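ジェディメル生活資源学習館　写真ギャラリー
卓上の分別　捨てる前のものを広げて見る

ジェディメル生活資源学習館では、家庭から出る包装材や使い終えた日用品を題材に、分別の基礎を学ぶ展示「卓上の分別」を開催しております。本ページは、展示の内容を館外の皆様にもご覧いただくために設けたものです。会場での配布資料から、主な解説文を抜粋のうえ掲載いたします。

本展示の構成は、スカロウ地区で続けられてきた分別講習の教材をもとにしています。講習では、品目表を読み上げる前に、まず現物を卓上に置くことを基本としてきました。品目表の上では「紙類」「プラスチック類」と一語で済むものも、机の上では折れ、丸まり、互いに重なり合っています。受講者が家庭で向き合うのもこの状態であり、表の文言と手元の品物とを結びつける作業は、そこから始まります。

展示監修のエヴァンティア・ヴェルヴェリディスは、配布資料の冒頭に次のように記しています。「分別の迷いは、多くの場合、品物の名前がわからないことから生じます。果物を包んでいた網状のもの、箱の中に敷かれていたもの、口を結んでいたもの。名前を知らなくても、素材に目を向ければ行き先は決められます。」

卓には無地の布を掛けます。色の薄い布の上では、半透明のフィルムや細いひもの輪郭が見分けやすく、小さな紙片も見落としにくくなります。布は講習ごとに取り替え、使用後は館内で洗濯しています。
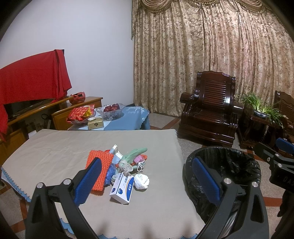

素材の見分けにあたっては、大きなものから順に取り上げる方法を採っています。面積の広いシートや箱を先に脇へ移すと、その陰にあった小さなものが現れ、以後の作業が進めやすくなるためです。以下に、品目ごとの解説を掲載いたします。

発泡素材の網状シート
果物や瓶の保護に広く用いられる緩衝材です。橙色など鮮やかな色のものもありますが、色によって区分が変わることはありません。当館の講習では、プラスチック類の卓へ移します。表面に凹凸があるため、食品の汁や土が残っていないかを確かめ、汚れがあれば軽くすすいで乾かします。

レジ袋・薄手の袋
丸めたままの袋は、中に別の品物が残っていることがあります。一度広げ、底の角まで確認してください。青い袋も半透明の袋も扱いは同じです。口を固く結んだものは、結び目をほどくか、結び目の下を切って開きます。

紙の箱
日用品の外箱は、面ごとに印刷の異なるものが多く、文字や図柄に目が向きがちですが、確認すべき点は内側にあります。取り出し口にフィルムが貼られているもの、内面に光沢のある加工が施されているものは、該当部分を取り除きます。綿花の図柄が入った箱のように、中身が想像しやすいものでも、必ず開いて空であることを確かめます。平らに折りたたんだ箱は、ふたの差し込み部分が立ち上がりやすいため、内側へ折り返してからそろえます。

丸めた白いもの
分別で最も判断の分かれる品目です。丸まった状態では、紙であるか、布であるか、不織布であるかを目で判断することは容易ではありません。講習では、これを「保留」として卓の端に置き、ほかの品目を終えてから広げて確認することとしています。衛生上の配慮から、広げる際には手袋を着用します。

ゴム手袋
家事用の手袋は、片方だけが破れて不要となる場合が少なくありません。残る片方は、窓の溝の掃除などに使うことができます。処分する際は指先まで裏返して水気を切り、燃やすごみの卓へ移します。なお、自治体によって区分が異なりますので、お住まいの地域の案内を必ずご確認ください。

ひも
白いひもは袋や包みから外し、短く束ねます。輪になったまま袋へ入れると、ほかの品目に絡み、選別の妨げとなります。ほどけない結び目は無理に引かず、はさみで切り離してください。

監修者より
展示の準備には、当館職員のムダサル・ピルザダおよびホザンジェラ・カルデイラがあたりました。両名は解説文の作成に際し、過去の講習で寄せられた質問票100枚を読み返しています。質問は「洗えばよいのか」「どこまで剥がせばよいのか」という二つの問いに集中しており、各解説でもこの点を優先して取り上げました。専門用語の使用は最小限にとどめ、家庭での呼び方をそのまま見出しに用いた箇所もあります。

会場での体験について
会場では、卓を囲んで分別を体験いただけます。進行はトドリス・ザハロプロスが担当いたします。所要時間は40分、定員は各回28名です。参加費は無料ですが、事前のお申し込みをお願いしております。お子様のご参加には保護者の同伴が必要です。手袋は館で用意いたしますが、ゴム製品にアレルギーのある方には別の素材のものをお渡しいたしますので、受付にてお申し出ください。

ご家庭から品物をお持ちいただくこともできます。その場合は、刃物、電池、スプレー缶、薬品の容器を除き、袋にまとめてお持ちください。食品の残った容器はお預かりいたしかねます。お持ちいただいた品物は、体験終了後にお持ち帰りいただきます。

開催概要
会場　ジェディメル生活資源学習館　2階　展示室
体験会　10月14日
展示の終了　12月末
主催　ジェディメル生活資源学習館
協力　マクリス包装資料室、ジェシャム地区生活講座

写真および文章の利用について
本ページの写真および文章は、学校の授業または地域の学習会に限り、出典を明記のうえご利用いただけます。印刷物への掲載、図版の加工、営利目的での利用をご希望の場合は、事前に当館資料係までご相談ください。配布資料の全文は、館内の閲覧室でもお読みいただけます。

お問い合わせ
ジェディメル生活資源学習館　資料係　担当：エイリニ・ペトリディス
ご来館の際は、1階受付にて担当者名をお伝えください。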